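New house rules for kitchen robots

I've been waiting for this one! Hillura put out its good practice guide for home robots on June 5, 2025, and I read the whole thing over lunch - 20 pages, pretty painless. My favorite rule says the arm has to slow way down within 60 centimeters of a person. There's also a bit on keeping grippers away from stovetops unless the job calls for it (yes please). Testar and Prado have both signed on, and more than 500 people sent in comments on the April draft. I'm still hoping for a section on pets - maybe next time.
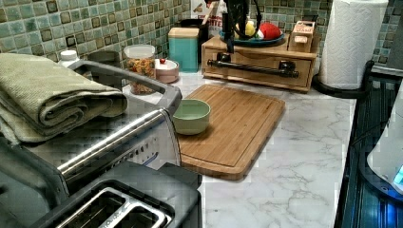

A gripper at work over a kitchen counter.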